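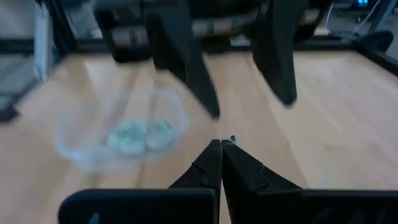
Protokoll der Wartungsbesprechung, Zweiarmzelle Tinusby

Ort: Grendow, Standort Drostau, Besprechungsecke neben der Halle
Monat: April
Beginn: 9:15 Uhr, Ende: 10:40 Uhr
Anwesend: Maximiliano Requena (Leitung), Zellenbetreuung, Werkstatt, Elektrik, Arbeitssicherheit
Entschuldigt: Einkauf
Protokoll: Zellenbetreuung

1. Protokoll der letzten Sitzung

Ohne Änderungen angenommen. Der offene Punkt zur Beschriftung der Ersatzfinger im Schrank ist erledigt. Der Punkt Tischkante bleibt stehen, siehe 5.

2. Stand der Zelle

Der Betriebsstundenzähler stand zu Beginn der Wartung bei 2.292 Stunden. Beide Arme sind einsatzbereit. Seit der letzten Sitzung gab es zwei ungeplante Halte, beide am rechten Arm und beide mit derselben Meldung (Schleppfehler Handgelenk). Nach dem Quittieren lief die Zelle jeweils weiter. Requena möchte trotzdem, dass die Meldungen künftig mit Uhrzeit ins Zellenbuch eingetragen werden. Beim ersten Halt fehlt der Eintrag.

3. Greiferfinger

Die Finger am rechten Arm wurden ausgebaut, gereinigt und neu ausgerichtet. Die Werkstatt hat die Schrauben mit dem Drehmomentschlüssel angezogen und mit Lackstift markiert. Am linken Arm wurde nur der Sitz geprüft, dort war nichts nachzustellen.

Diskutiert wurde, wie weit die Spitzen im geschlossenen Zustand zusammenlaufen dürfen. Bei dünnem, weichem Material müssen sie sich vorn treffen, sonst rutscht es durch. Liegen sie dagegen schon weiter hinten an, fehlt vorn die Kraft. Die Werkstatt stellt nach Lehre ein, die Zellenbetreuung prüft danach mit Tuch und Folie.
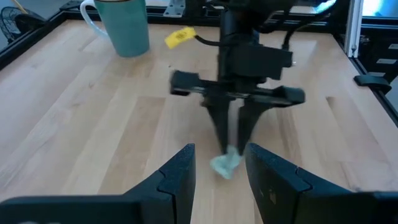
Zu TOP 3: weiches Material zwischen den Fingerspitzen, dicht über der Tischplatte

Beschluss: Die Prüfung mit weichem Material wird fester Bestandteil der Wartung. 50 Greifvorgänge je Arm, Fehlgriffe werden notiert. Die Zahl stammt aus dem Vorschlag von Quan und wurde ohne Gegenstimme übernommen.

4. Kabelführung

Die Elektrik hat die Leitungen beider Arme durchgesehen. Am Mantel keine Schäden gefunden. Bemängelt wurde, dass die Schlaufen am Handgelenk unterschiedlich groß gelegt sind. Eine zu große Schlaufe kann beim Überkreuzen der Arme am anderen Greifer hängen bleiben, eine zu kleine zieht am Stecker. Die Elektrik legt bis zur nächsten Sitzung ein Maß fest und trägt es in Blatt 323 der Zellendokumentation ein.

Die Leitungen, die seitlich vom Tisch zum Boden laufen, sollen einen Kabelkanal bekommen. Die Arbeitssicherheit weist darauf hin, dass auch die Leitungen hinter dem Tisch dazugehören.
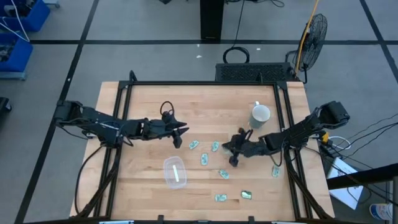
Zu TOP 4 und 5: Arbeitsfläche mit beiden Armen und umlaufendem Rahmen

5. Tisch und Rahmen

Die Holzplatte wird vor jeder Kalibrierung feucht abgewischt und danach trocken nachgerieben. Rahmenschrauben nachziehen, Eckpfosten zuerst. Wer eine Klemme am Rahmen versetzt, trägt die neue Position ein. Der Vorschlag, die Platte gegen eine dunklere zu tauschen, wurde zurückgestellt. Der Einkauf soll zunächst einen Preis nennen.

6. Kalibrierung und Prüflauf

Ablauf wie bisher: Arme in Grundstellung, Nullpunkte abfragen, Handkameras einzeln prüfen, dann beide Arme langsam über die Tischmitte fahren. Für den Prüflauf werden Behälter, Tasse und Kleinteile ohne Schablone verteilt. Requena bittet darum, die Behälter nicht immer an dieselbe Stelle zu setzen. 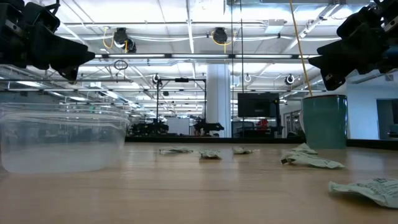 Die Werkstatt fragt, ob zwischen zwei Durchgängen in die Grundstellung gefahren werden muss. Antwort der Zellenbetreuung: nein, es genügt, beide Greifer über die Höhe des größten Behälters anzuheben. Vor dem Hineingreifen mit der Hand gilt weiterhin Antriebe aus. Das wird so in die Anweisung an der Zelle übernommen.

7. Aufgaben

Schlaufenmaß festlegen, Blatt 323 ergänzen: Elektrik
Kabelkanal beschaffen: Einkauf, Länge kommt von der Elektrik
Prüfliste um Greifprüfung erweitern: Quan
Anweisung an der Zelle ändern: Zellenbetreuung
Preis Tischplatte: Einkauf
Zwei Satz Ersatzfinger nachbestellen: Werkstatt

8. Verschiedenes

Der Schlüssel zum Ersatzteilschrank hängt wieder im Meisterbüro. Die nächste Sitzung findet nach der folgenden Wartung statt, Einladung durch Requena.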